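Galell Basin and Tap Cleaner, 500 ml

I started making this one for myself. We moved into the house on Plidham Road with a bathroom that hadn't seen much love, and I went through every spray on the supermarket shelf (and a couple that made my eyes stream) before I gave up and asked my friend Marek Hrnčiar, who mixes soaps for a living, if we could come up with something better. It took us 40 test batches! My kitchen smelled like lemons until May, and I still can't look at a lemon tart.

What we ended up with is a thin gel, a bit looser than dish soap. It clings long enough to do its job on a sloping surface and then rinses off with plain water. I use it on the sink, the tub and the shower tray, and on chrome too, as long as I don't leave it sitting there while I go and answer the phone. Ask me how I know that last part.

How I use it: squirt a line around the bowl, go and brush your teeth somewhere else for 3 minutes, then wipe with a damp cloth and rinse. For the ring of chalky stuff at the base of a faucet, I wrap a paper towel around it, wet the towel with the gel and give it 6 minutes. Rinse well and dry it with something soft. An old T-shirt is perfect.

Please don't use it on marble, limestone or any other natural stone. It has citric acid in it and it will leave dull marks. Never mix it with bleach, either. Keep it up high if you have small kids, and wear gloves if your skin is as fussy as mine.

The scent comes in Lemon Leaf or Plain. Plain was Marek's idea and I grumbled about it, but it now outsells the lemon, so I've stopped grumbling (mostly). The bottle has a flip cap, and you can refill it from the big Tillman pouch, which holds enough for six bottles and takes up a lot less room under the sink. 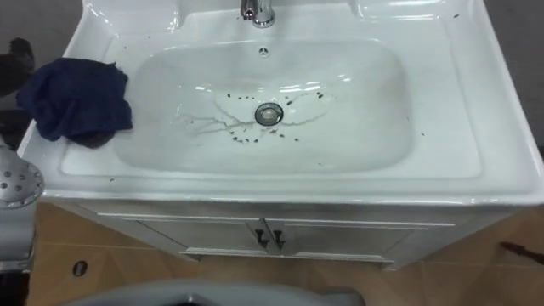 Can I use it on a ceramic sink every day?

You can, but once or twice a week is plenty for most homes, with a quick wipe of warm water in between.

Orders go out from our Detar workshop in the mornings, so anything that comes in before 11 a.m. usually leaves the same day. If the cap arrives cracked, send me a note and I'll mail you a new one.

Size: 500 ml
Scents: Lemon Leaf, Plain
Refill: Tillman pouch, sold separately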